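Clalley Rowing Club will open its indoor training room for winter sessions in September, with six rowing machines in place of the four it had last year.

Head coach Myfanwy Rowlands said the extra machines mean two squads can train back to back on the same evening.

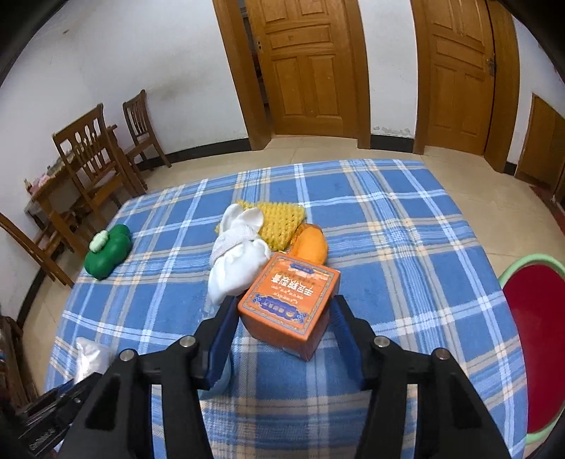
Novices will row at a low rate for the first three weeks. Rowlands wants steady pressure through the legs before anyone is timed over 2,000 meters.

The club's eight will race at Prarnport later in the fall. Two seats are still open.

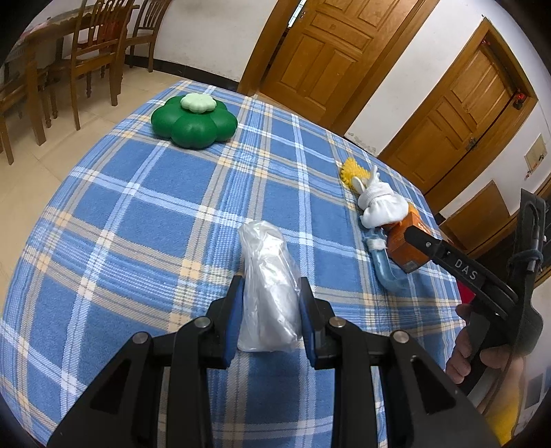
Signing up

Members can add their names to the list in the boathouse.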